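Reading time: 2 min

Window cleaning notes, March

I clean the windows twice a year, and the March round is the one that takes longer, as winter leaves a film on the glass that plain water does not lift. These are my notes on the method, mostly so that I stop relearning it.

The mix is 60 ml of white vinegar per liter of lukewarm water, plus two drops of dish soap. I used the Ziler concentrate last year and it left streaks at every dilution I tried. Soap matters more than vinegar for greasy film. Vinegar matters more for mineral spots. More than two drops and you will be rinsing for the rest of the morning.

Order of work: vacuum the track, wipe the seals, then wash the glass. I did this backwards for years and dragged wet grit across clean panes. 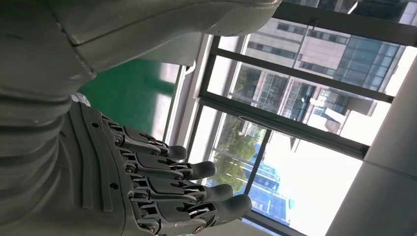
The window, seen past the hand.

Timing makes a bigger difference than any product. In direct sun the solution dries before the squeegee gets to it, so I start at 7 a.m. and stop when the light comes onto the glass. Overcast days are better. Wind is a nuisance but does no harm.

My squeegee is a Bomo with a 21 cm blade. It is narrow, but it fits between the bars on the older panes, and a wider one does not. Replace the rubber when the edge feels rounded under a fingernail. Flipping it over gives you a second season. Na-rae Seo asked in the comments last time whether a microfiber cloth can do the whole job. It can on small panes. On large ones it saturates – you end up moving water from one side to the other.

Seals get a wipe of silicone lubricant on a cotton rag, thin enough that it does not transfer to a dry finger. Keep it off the glass. If some gets on, dish soap at full strength takes it off, then rinse twice.

Still open: the latch on the kitchen window, which sticks at the halfway point. Dornance sells a replacement but the screw spacing is different.

143 shares | 21 comments

Contact | Copyright, all rights reserved | Back to top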